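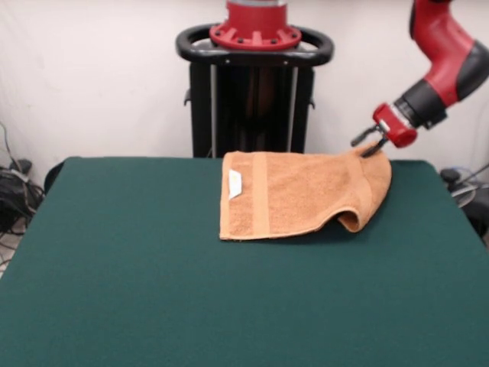 The orange towel, held by one corner.

Halima Mohamedi had named the arm Manninen before the bolts were even tight, and by May everyone in the shop on Jollport Street was saying good morning to it.

"Again?" asked Anneli Kiiskinen, who had come in for the band saw and stayed for 2 hours.

"Again! Watch the fingers this time, they come in so much gentler." Halima had spent the whole of Tuesday evening on the grip - 200 lines of code, most of them thrown out by supper - and she was bouncing on her heels.

The fingers closed on the corner. The terry cloth came up in a peak, and behind it the rest of the end began to curl over, slow and fat, like a wave that had all day to get to the beach.

"Oh, that's lovely," said Anneli. She hadn't meant to say it out loud.

"Isn't it? Six weeks ago it was just shoving the thing around the felt."

"Where does it go next?"

"Over to the left, past the tag. Then down, if it remembers down."

Anneli pulled up a stool. The saw could wait. She had a drawer of three dozen napkins at home, all linen, all badly folded, and she was already working out how to ask.

"Does it do smaller things?" she said.

Halima kept one hand near the stop button and grinned at her. "Bring me one tomorrow."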